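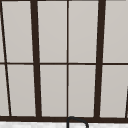

Ciarán Mac Suibhne
Trurnmont Institute, Manipulation Group
September 2026

Home | Articles | Issues | About
Shares 31 Comments 8

4.2 Camera placement in the simulated kitchen

Figure 3 gives a view from the simulated kitchen used in the comparison, with the window behind the counter and the curved black faucet at the lower edge. Two camera mounts were tested with the Sundqvist arm: a wrist mount and a fixed mount on the shoulder bracket. Both were run under the same controller, Pluvley, with the gripper settings left as described in Section 3.

Each mount was tested on 15 tasks, for a total of 1683 trials. Start poses were drawn from the same list in both cases. A trial was stopped when the controller reported a finished grasp or when the time limit was reached.

The pale panes of the window offer very little texture, and the dark bars between them repeat at similar spacing. Views dominated by the window were therefore scored separately. In these views the Zinis pose estimator tended to match one bar to its neighbor, and the error was larger with the wrist mount. The spout provided a more useful landmark wherever enough of its curve was in view.

The fixed mount gave steadier estimates during approach, while the wrist mount was more accurate in the last part of the reach. Switching between the two during a trial was not tested. Results for each task are listed in Table 5, and the lighting settings are given in Appendix B.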